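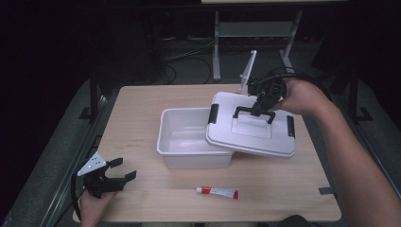

Boxes, lids and the great cupboard sort-out

Hello again! It's April, the rain hasn't let up, and I've finally got round to the thing I kept promising on here, which is sorting out every storage box we own at Prollevbridge. If you're new, Prollevbridge is our shared craft and mending room, and for as long as I've been going it has had far more boxes than lids (or far more lids than boxes, depending on which cupboard you open first). Mwajuma Mwakalinga and I gave it a long morning, with Chiyo Ogura joining us after lunch, and I've put together this little page so the rest of you know what's what when you next come in.

The white box with the black handle

My favourite of the lot. It's a plain white plastic tub, a bit wider at the rim than at the bottom, and the lid has a raised panel in the middle with the carrying handle going over it. Two black clips, one at each short end. I do like a box you can pick up by the lid, though please check both clips are done up before you trust it with anything — I once carried a box like this one down a flight of stairs with a single clip fastened, and I was finding press studs on those stairs until Christmas.

It was completely empty, so it's up for grabs as a job box. Mwajuma wants it for the bookbinding bits. I want it for first aid. We've agreed to let whoever labels it first have it, and the label maker is in my bag, so make of that what you will.

The little tube

White, with red printing and a red cap. It has been living on the table and wandering from one end to the other for ages! Small tubes are now going in the shallow drawer under the window, glues on the left and creams on the right, and would you all please read the print before squeezing anything onto anything. Chiyo has already had one nasty moment with a hem.

The table itself

I know it's only a table, but I'm fond of it. The pale wooden top shows up dropped pins beautifully and the rounded corners are kind to hips. Ours came from the Grestitmont office clearance along with the shelving, and it's the best place in the room for laying a box and its lid side by side to see if they belong together. I went through the whole heap that way. Please leave it clear at the end of your session if you can, even if that means putting your half-finished thing on the shelf with a note.

What went where

Thread and bobbins have moved to the tall cupboard, second shelf. Zips are still by the door. Buttons are in the old Khurana biscuit tins, which Chiyo sorted by colour and then, when she got bored, by how much she liked them, so you may have to hunt. The top tin is labelled 623, and that's its old shelf number, so don't go counting. The real total is more than 2000, and I'm told the counting took two evenings and a lot of tea.

Anything with no lid at all has gone into the Wustard crate at the back. Have a rummage if you need something for seedlings or paintbrushes. Whatever's left at the end of the month goes to the swap shelf.

Still to do

The fabric scraps (I can't face them yet), the drawer that sticks, and labels for nearly everything. I've ordered a pack of 100 blank ones, so if you've got nice handwriting, come and find me. We open at 10 and the kettle's usually on by five past. Bring a lid if you've accidentally taken one home — no questions asked, and there's one for a blue cake box that I'd dearly love to see again.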